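5.4 Setting up a prize draw in the Tarnari ordering app

A prize draw gives each qualifying mobile order one entry. The draw runs in the Promotions module and uses the same rules engine as coupons (section 5.2) and stamp cards (section 5.3). You need the Promotions Manager role to create a draw. Store-level logins can view a draw but can't change it.

Before you start

Check that the following are in place:

- The Fuvard order connector is version 3 or later. Earlier versions don't return the order status needed for entry.
- Each store taking part has a store code and a time zone.
- The official rules are uploaded as a PDF under Content > Legal. The Publish button stays gray until a rules file is attached.
- The prize is listed in the prize catalog. For a recurring prize, such as a free meal card, set Type to Recurring and fill in both the limit per week and the end month.

CAUTION: Entry rules lock when the draw is published. To change them you must close the draw and create a new one. Entries do not carry over.

Creating the draw

1. Go to Promotions > New > Prize draw.

2. Enter an internal name and a customer name. The customer name shows in the app banner and on the order receipt. It can't be longer than 20 characters, including spaces.

3. Under Entry trigger, select Order completed. Do not select Order placed unless canceled orders are meant to count.

4. Set the minimum order value. The value is checked after coupons are applied and before tax. Leave the field blank for no minimum.

5. Set Entries per customer per day. The default is 1. 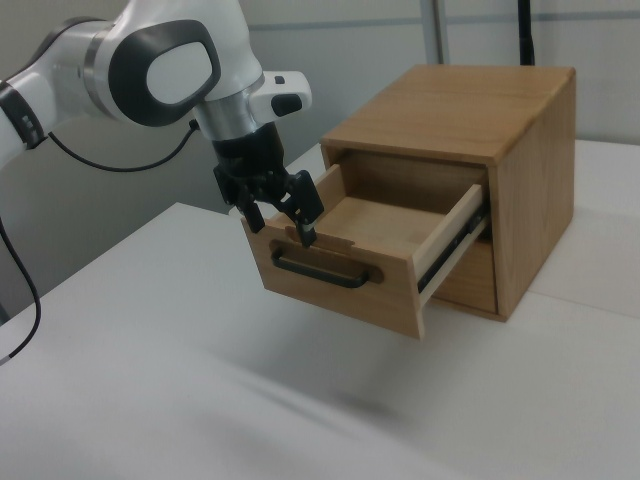
6. Under Stores, select All or upload a list of store codes. The list must be a plain text file with one code per line. Codes that don't match are skipped and shown in the upload report. In the Porkon test group, 187 codes load in one pass.

7. Set the opening and closing times. Times follow the time zone of the store, not of the customer's phone. A draw that closes at 11:59 p.m. therefore closes at different moments in different regions.

8. Turn on No-purchase entry and paste the address of the entry form. Form entries are pooled with order entries and carry the same weight.

NOTE: If the form address is changed after publishing, the old address stays live for 20 minutes.

9. Click Check. Correct any line marked in red, then click Publish.

Running the draw with a free item coupon

A coupon and a prize draw can be triggered by the same order. The coupon is applied first. If the coupon brings the order below the minimum in step 4, no entry is given and the customer sees message P-20. To avoid this, set Value check to Before coupons on the Advanced tab.

Coupons issued through Dursun are handled as payments. They don't lower the order value and need no change to this setting.

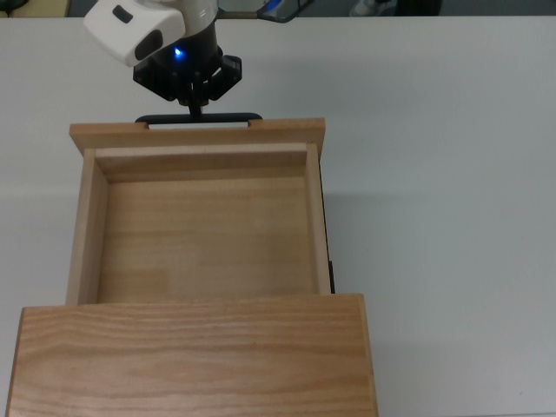 Page last modified: September | Section owner: Canan Duman | Reviewed by: Ekow Fiadzo

Selecting the winner

1. Wait until the draw status reads Closed in all regions. The Select button is hidden before then.

2. Click Select. The system picks one winning entry and 3 alternates, and writes the result to the audit log.

3. Export the log and store it with the official rules.

4. Click Notify. The winner gets a message in the app and an email. The claim period starts when the email is sent.

5. If the claim period ends with no reply, click Move to alternate. This can't be undone.

CAUTION: Do not click Select a second time to replace a winner. A second selection cancels the first result and its alternates.

Refunded orders

An order refunded before the draw closes loses its entry. An order refunded after closing keeps it. Partial refunds have no effect unless the remaining value falls below the minimum.

For stores still on the old receipt layout, see 5.4.1.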